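Open day at Calimlim, 2 Dec 2023

Typed on the train back from Hurnville so excuse the state of it. Cold, good coffee, went with a list and got through most of it.

Calimlim do cables. Tidying them, repairing them, packing them for people who move offices. Up to 19 stalls and benches, all in one long room over the Flikamano shop. I went for the cable benches first, obviously.
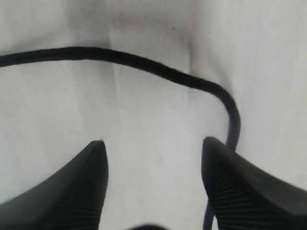 Black cable, both times.
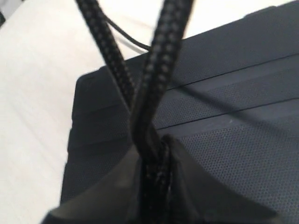 Liis Toom runs the cable side and talks fast. Main points as I got them down:

- don't wrap round your elbow. Everyone in the room does it, me included
- loose loops, let the cable go the way it wants, half turn between finger and thumb each time round
- braided cable is nicer to handle but picks up fluff like mad, wipe it down before it goes in a bag
- cloth ties over plastic ones. Plastic get pulled too tight and bite in
- label BOTH ends. She said this four times

Had a go myself. First coil sprang open, second was ok, third she said was "nearly a circle". Will take that. Asked about old cables that have been folded in a drawer for years and she said lay them out somewhere flat overnight, don't pull at them. Going to try it on the box under the stairs.

Rest of the place: packing tables at the far end, decent foam inserts but pricey. Man from Plornlow showing drawer dividers, 9 quid for a small set, bought one, regretting not getting two. The repair talk was full by the time I got there, stood in the doorway and heard about half. Something about strain near the plug being where most of them go. Need to read up.

Lunch was soup. Queue too long.

Worth going? Yes if you have a drawer like mine. Get there before the talks start and bring your own cable, they're happy to look at it. Next one's in April, same room, Liis thinks there'll be a proper session on long extention leads, which I'd go back for.

To do: ties, labels, email Plornlow about the bigger dividers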